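Stunbridge Glassware Set: Setting Up and Looking After It
Section 3. Unpacking, first wash and setting out 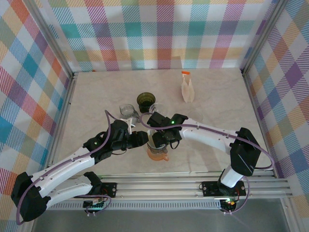

Joni Ikonen wrote to us after the last printing to say that the old Section 3 told her how to stack the glasses and never how to get them apart again, and that she had spent an evening with two tumblers joined for life. Fair point. See step 9, and the caution after it, which is hers in all but name.

Before you start

Clear a flat surface. Stone, tile and marble-look tops are fine to stand glass on and very poor to drop it on, so lay a folded dish towel over the part where you plan to do the unwrapping. Take off your rings. Find the cat and put it in another room.

Unpacking

1. Open the carton from the top. The arrow on the side is there for a reason, and the reason is a warehouse in November.

2. Lift out the cardboard divider with the glasses still in it. Don't reach in and pull them one at a time by the rim.

3. Unwrap each piece over the towel. Dark glass hides chips better than clear glass does, so run a dry cloth around the rim and see whether it snags. Your finger is not the tool for this job.

4. Set anything chipped to one side and note the part number. Colored tumblers are part 141. Small clear cups are part 845. Please don't send us the broken piece. We believe you.

Note: Paper bags and pouches make good holders for the packing scraps, and they stand up by themselves if you crease the bottom properly. Clip the top shut before you carry one to the trash. Don't use one for broken glass, whatever your uncle does.

First wash

5. Wash by hand in warm water with a little dish soap. The ribs on the lower part of a tumbler collect packing dust, and a soft brush will get it out. A sponge will only move it around.

6. Rinse, then stand the pieces upside down on a rack. Leave a finger's width between them.

7. Dry with a lint-free cloth. If you use the Imano polishing cloth, do not wash it with fabric softener first, or you will be polishing a film onto every glass you own and then writing to us about cloudiness.

Caution: Never put a cold glass into very hot water or a hot glass onto a cold stone counter. It may survive the first time, and this will teach you nothing.

Setting out

8. Put the tallest tumbler down first and arrange the small cups on either side of it. Keep everything a hand's width from the edge of the table, or two if children are expected. A dark green tumbler looks almost black with cola in it and rather good with water.

Note: A pale tabletop shows off colored glass and makes clear glass easy to overlook. If your guests talk with their hands, put the clear cups on a coaster or a dark mat. The Climer mats work well. So does a square of felt, which costs less, and you didn't read that in a manual.

9. To store, stand every piece upright, in a single layer, on shelf liner. If you must stack, stack no more than 3 high, only like with like, and only when completely dry.

Caution: If two glasses stick, do not twist, tap, or hand them to the strongest person in the house. Fill the inner glass with cold water and stand the outer one in warm (not hot) water for 5 minutes. Then pull straight apart. If nothing happens, put a drop of cooking oil where they meet, leave them overnight, and try again in the morning in a better mood.

Dishwasher use

10. Clear cups may go on the top rack. Check that they can't knock against each other once the water starts.

11. Colored tumblers should be washed by hand. Our designer, Mendonça, feels strongly about this and has asked for it to be repeated: colored tumblers should be washed by hand.

Cloudy glass

Soak the piece in equal parts white vinegar and water, then rinse and dry. If the haze lifts, it was mineral scale and will be back. If it stays, the surface is etched and the glass has entered its toothbrush-holder years.

Replacement parts are listed in Section 4.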